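Aug 4, 2019
Submitted by Hye-jin Ki, Noldale Automation Office

Work this period compared the Derka two-finger gripper with the Min suction unit on the same arm and controller. Each gripper was assigned 1000 picks. The Derka has completed its share -- the Min stands at some 60 percent, following a delay in the delivery of replacement seals.

Seo-ah Ra has revised the controller settings, and both units now run from one program.

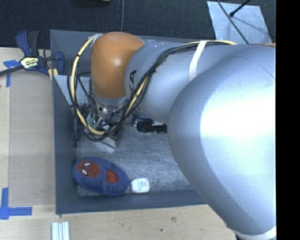
Cable routing remains the principal concern. The bundle is strapped to the arm and then hangs in a wide loop beside the wrist, close to the bin wall when the gripper works low among items such as the blue plush. Jhair Yupanqui will test a shorter loop. We request approval to extend bin trials through September.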